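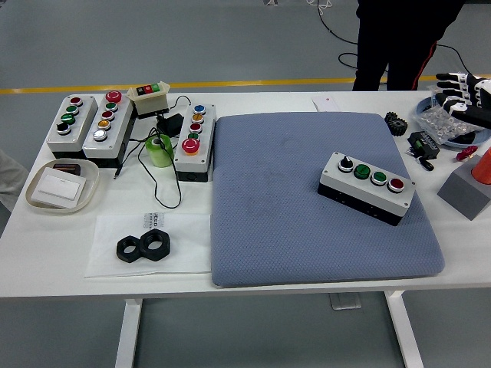

Ginomwood is a small repair and resale shop for used workshop equipment in Galbridge, and we are looking for a bench assistant to join us from June. Our customers are joiners, bakeries, small farms and laundries who want to keep an older machine working and do not want to buy a new one. Much of the work is on controls. Push-button stations come in many forms, some with four buttons and some with five, some with a large red mushroom-style button at the top, and the new person will learn to test them, clean them, label them and find the right replacement when one is worn out. You do not need to know them already, but you should like small parts and be patient with them.

About the shop

The shop was opened by Gaspard Texier, who repaired sewing and cutting machines before he moved to Galbridge. Today we are a team of three. Gaspard makes the estimates and visits customers. Roksolana Vasylenko is responsible for the bench and for all electrical testing. Dean Rudd looks after the stock room, the van and the orders. The building is the former Fairclough dye house, behind the bus station. We are on the ground floor, and there is a yard where deliveries are unloaded.

We are not a fast workshop. A customer can wait some days for a part, but he should not have to come back a second time with the same problem. Please think about this before you apply, as a person who likes to finish many jobs in a day may not be happy with us.

What you will do

Take in items at the counter, write the job ticket and explain to the customer what happens next.
Open, clean and check control boxes, switches, foot pedals and small motors.
Test contacts with a meter and write the result on the ticket.
Replace cables, plugs, seals and button caps under the guidance of Roksolana.
Put the used parts which are still good into the correct drawer, with a label that another person can read.
Help Dean with the stock list, which is at present half on paper and half in a spreadsheet.
Pack finished orders for the post.

In the first two months you will not work on anything connected to the mains. After this time Roksolana will decide together with you what you are ready for.

What we ask

You can read a simple wiring diagram, or you are willing to learn it in your first weeks.
You have steady hands and you see colors well, as wire colors are important for safety in our work. If you are not sure about this, ask us and we can do a short check at the visit.
You write clear English. It does not need to be perfect. For two of us it is also not the first language.
You can lift a box of normal weight and stand for a part of the day.
A driving license is welcome but is not necessary.

We do not ask for a diploma. Previous helpers came to us from a bicycle shop, from a theater and from school. If you have repaired things at home, please tell us about them, also if the repair was not successful.

What we offer

The position is part time, with the possibility of more hours after the summer. We open at 8 in the morning and the bench closes at 4 in the afternoon. You will have paid training, safety shoes, work clothes and your own set of hand tools, which stays with you if you remain longer than one year. We pay for the basic electrical safety course at the Brultex training center, and the hours of the course are counted as working hours. The hourly pay is written in the full job sheet, which you can get from the counter.

How to apply

Please bring or send a letter of one page and a list of your past work or studies. A photograph of yourself is not needed. In the letter, describe one object that you took apart and what you found inside. Address it to Gemma Horrocks, who does our office work two mornings a week and will answer every letter.

Persons who are invited will spend three hours with us at the bench, and these hours are paid. You will meet the whole team and do a small practical task. For questions about the bench work, ask for Roksolana at the counter, best after 2 in the afternoon, when there are fewer customers.

We keep the position open until we have found the right person.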